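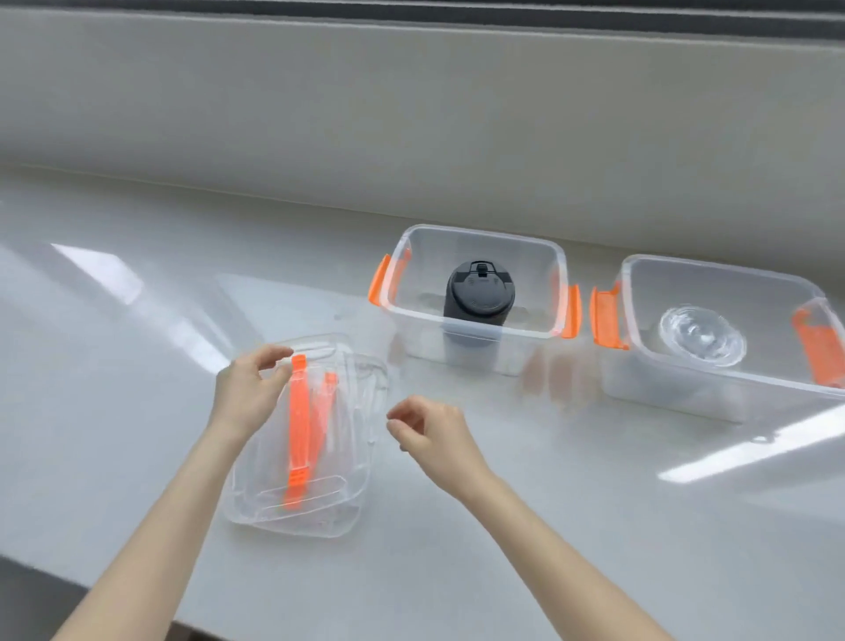
Ticket 2253
Site: Cullbridge
Opened: September 19, 2021
Status: Closed
Category: Kitchen / hot water

Reported: Kitchen tap runs hot for two minutes, then drops to lukewarm. Bathroom on the same floor is fine. Started after the Lodness heater was serviced.

Update 1
Heater set point checked, 64 on the display. No fault codes. Ran the bathroom tap for ten minutes and it stayed hot, so the heater was left alone.

Update 2
Shut off the cold supply under the kitchen sink and opened the tap to hot only. Temperature held. Opened the cold valve again and it dropped within a minute. Cold water is crossing over inside the mixer – most likely a worn cartridge.

Update 3
Cartridge ordered from Sikder, part 1687. The Plundport branch had none on the shelf. Tenant told to keep the cold valve closed if they need hot water for dishes.

Update 4
First cartridge was the short-stem version and did not seat. Returned it. Long-stem version fitted, O-rings greased, both valves opened slowly.

Result: Tap held temperature for fifteen minutes with both valves open. No drips at the base. Old cartridge had a split seal on the cold side.

Note for next time: check stem length before ordering. The part number is the same for both – the length goes in the comments box.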